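Curkotham open day: a look behind the scenes at Wulldale's ground

14 Apr 2026

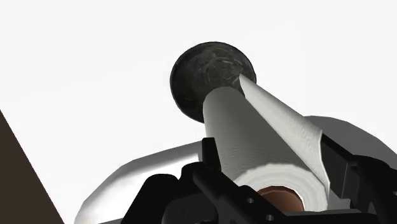 Paper towels on a holder with a dark, rounded knob.

Wulldale opened up their ground at Curkotham to supporters for the first time since the main stand was rebuilt, and I went along with my nephew, who plays for the under-12s at a club down the road. Entry was free but you had to book a slot. Ours was the second of the morning. We were given paper wristbands at the gate and told to wait by the ticket office until the guide came.

The guide was Anel Modise, who played left-back for Wulldale for nine seasons and now looks after the academy's older age groups. She took us round at a fair pace. There were 22 of us, mostly parents with children, plus a few older fans who knew more about the ground than they let on at first.

We started in the main stand. It holds 717 seated, all under cover, and it replaced the old wooden one that came down after the storm damage. The seats are dark green. Leg room is better than it used to be, though the front rows still get wet when the wind comes from the river end. One man asked whether the old clock had been kept. It has, and it's in the club office waiting for somebody to mend it.

From there we went down the tunnel, which is short and has a slope you don't notice from the stands. Modise said visiting players often stumble on it in their studs. The home dressing room is plain: benches round three sides, pegs, a tactics board and a treatment table. The board had been wiped for the day. The away room is the same size, which the league now insists on, but it gets the side with the boiler behind the wall.

The children were allowed to walk out of the tunnel to the music the club uses on match days. My nephew did it twice.

The pitch was next. We had to stay on the track round the outside. Vusumuzi Shabalala has been head groundsman for six years and he spoke to us for a good quarter of an hour, which was the best part of the tour for me. The pitch is natural grass with a sand base. In February it was under water for most of the month and Wulldale had to move 2 home matches to Masilela, who share their ground with a rugby club. Shabalala said the drains at the near corner had collapsed and were only found when they dug down. They've been replaced, and the corner has been reseeded. You can still see where the new grass starts.

He cuts the pitch every other day in spring and marks it out the afternoon before a game. Somebody asked what does the most damage. He said warm-ups, and goalkeepers' warm-ups in particular. He has asked for portable goals to be used before matches and the manager has agreed, most of the time.

After that we saw the gym, which is small and is used in shifts, and the media room, which doubles as a classroom for the academy players. They do two mornings a week in there on coaching badges and nutrition. Modise was frank about the numbers. Most of the players who come through will not get a senior contract, and the club tries to see that they leave with a qualification of some sort.

Two players came out to sign shirts and programmes near the end. The queue was long but it moved. We had brought an old programme from the cup tie against Clisau, the one that went to penalties, and both of them signed the front.

A few practical points for anyone thinking of going to the next one. The car park is small and was full before our slot started – use the field opposite, which was open and had a steward on it. The tea bar takes cards now. There is step-free access to the stand and the pitch side, but the gym is up a flight of stairs and there is no lift. The tour took an hour and a half, and very young children were getting restless by the media room.

The club shop was open and had last season's away shirt at half price, in large sizes only. I bought a scarf.

Modise said they hope to run another open day before the new season, once the reseeded corner has settled, and that it may include the floodlight control room and the kit store. Bookings will go through the ticket office in the same way.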